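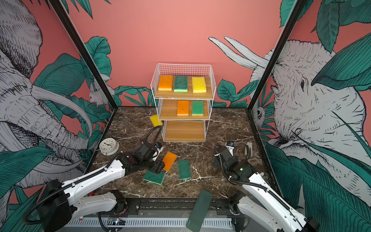 Le kit Durán à deux bras occupe un coin de notre atelier depuis l'hiver, et je m'en sers assez pour en donner un avis. Je parle ici de la version livrée avec les deux bras, le rail et la goulotte, sans ordinateur. Notre tâche de réglage est toujours la même : des éponges, une petite étagère en fil métallique blanc à trois planches, et les deux pinces qui travaillent face à face. L'éponge est un bon objet de test. Elle s'écrase si la pince serre trop, et posée de biais sur le plateau, comme l'orange près des mors gauches, elle oblige à soigner l'angle d'approche.

Le montage du rail m'a pris une matinée. Les trous tombent en face, les vis sont fournies en nombre suffisant, mais la notice est mauvaise. Le schéma de câblage renvoie à une page qui manque dans mon exemplaire. Melquiades Aguirre, qui s'occupe du même kit chez Hastmont, m'a envoyé la sienne. La goulotte blanche fendue est une bonne idée : on ouvre, on passe le câble, on referme.

Le point faible, ce sont les boucles de câble au poignet. Trop courtes, elles tirent sur le connecteur dès que le bras se tend. Trop longues, elles passent devant la caméra. J'ai fini par laisser du mou au-dessus de la pince et par refaire les attaches toutes les 100 heures. J'ai changé un connecteur en juillet, côté gauche. La pièce vient de chez Zarkley et se monte sans soudure.
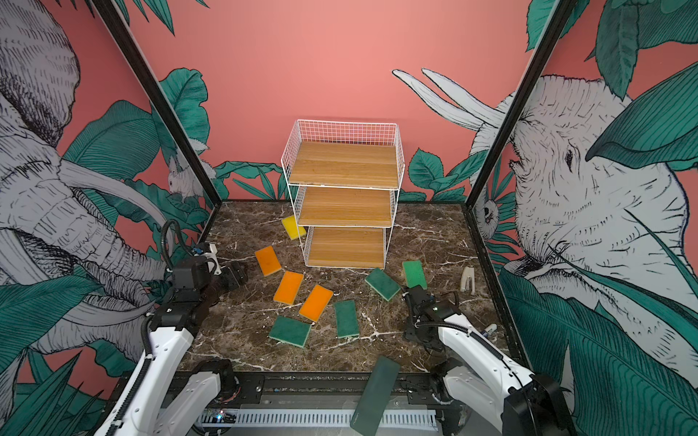

Pour l'étalonnage, comptez 52 minutes les deux bras compris, si l'étagère n'a pas bougé. Si elle a bougé, il faut reprendre les points des trois niveaux. Le bas est le plus pénible, car la pince arrive presque à plat et le carter passe près du plateau. Je commence désormais par là.

L'entretien courant se limite à peu de chose. Chiffon sec sur les mors, contrôle des vis de base, sauvegarde des paramètres avant toute mise à jour – la dernière a effacé mes limites de couple. Le fabricant annonce 2000 heures avant de toucher aux articulations ; je n'y suis pas encore.

Le jeu de mors de rechange Preltstead coûte 400 euros, et je trouve cela cher. Pour le reste, le matériel est correct et je le reprendrais, avec une notice complète et des câbles plus longs.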